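Preguntas de usuarios sobre difusores y rejillas de flash: ficha del conjunto

Versión mantenida por Teodor Anghel y Madhu Mittal. Última revisión en diciembre.

Contiene 3000 hilos de soporte sobre modificadores de luz Borneck y Havar, en texto plano, un hilo por línea. De ellos, 309 no tienen respuesta. Los dejamos dentro y conviene filtrarlos antes de entrenar nada.

El campo "resuelto" lo marcaba el propio foro de Solanki cuando un hilo llevaba 30 días sin actividad. Yo no me fiaría. Un hilo callado puede ser un cliente que devolvió el difusor.

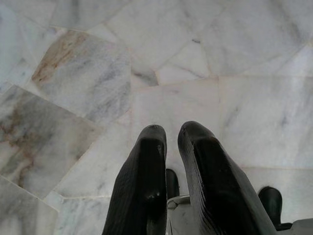

Suelo de mármol blanco pulido.

Las etiquetas de compatibilidad salen de los manuales, que se contradicen entre sí en las monturas de zapata. Gebremedhin Kahsay revisó 1000 a mano y corrigió bastantes; el resto sigue como vino.

Uso: clasificación de consultas, búsqueda de duplicados. Para recomendar productos no sirve, diga lo que diga la página de Hinedau.

Pendiente:
- unificar los nombres de las rejillas
- quitar las firmas de correo
- decidir qué hacer con los hilos en dos idiomas

Errores, a Madhu, con el número de hilo.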